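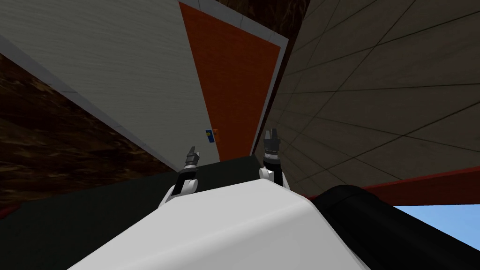

1/ Setup notes for the two-arm machine in our simulator, Sarkent build 884

Both arms straight up, both grippers empty. I start every check from this pose. Posting the whole routine as a thread so Wolfram Thiele and the others at Sturinby can stop asking me for the text file.

2/ Load the room first, then the robot. If you load the robot first it gets placed before the floor has a collision surface, and the base ends up slightly below the tile. You won't see it. You'll see the wheels fighting it in the log ten minutes later.

3/ Open the joint table and zero both wrists. Left wrist first. The two arms share a config file called Jituna, and whichever arm you save last writes the header. We want the right arm last.

4/ Check the wrist limits against the sheet dated 1/15/19. The older sheet from December has the left and right values swapped. I've deleted it from the shared folder twice and somebody keeps putting it back.

5/ Gripper next. Command full open and leave it there. Read the finger positions off the table. Left and right finger should report the same number with opposite sign. If one finger is off, reload the gripper file only. Don't reload the whole robot or you're back at post 2.

6/ Then bring one arm down low over the floor and look at it from the wrist camera. Fingers should be well apart, with floor showing between them.
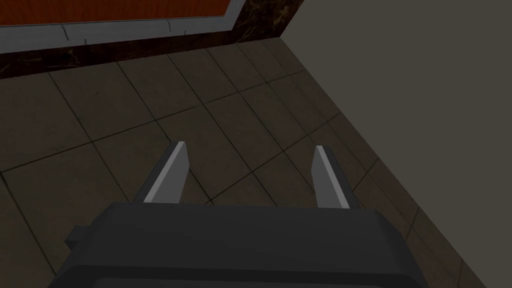
Jaws open over the tile, from the wrist view.

7/ I like doing this over the tile. The grout lines give you something straight to look at when you roll the wrist. Roll it slowly both ways. If the lines jump instead of turning, the camera is attached to the wrong link. Move it to the gripper base, save, roll again.

8/ Close and open the gripper 14 times with nothing in it. I used to run 700 cycles overnight and never learned anything from the extra ones. Faults in the finger joint show up early or they show up with an object in the jaws, and that's a separate test.

9/ Contact settings. Finger pads get their own friction value, separate from the finger body. After the last update both were set to the body value and everything slid out. Rimantas Hunt found that one. Check the pad line every time you update.

10/ Physics rate: leave it alone. If the arm shakes when it's holding still, lower the joint gain a little and wait. Raising the rate hides the shake and makes every run slower. My log for the shaky week was almost 1,534 lines and all of it was the same warning.

11/ Last thing, send both arms back up to the start pose and save. Put the build number in the file name. "final" and "final2" are not build numbers.

12/ Someone asked if the same order works for the Lūse cell. Mostly. That one has a single arm, so skip the part about saving the right side last. The gripper steps are the same. I haven't tried the new camera mount there yet and will add to this thread when I have.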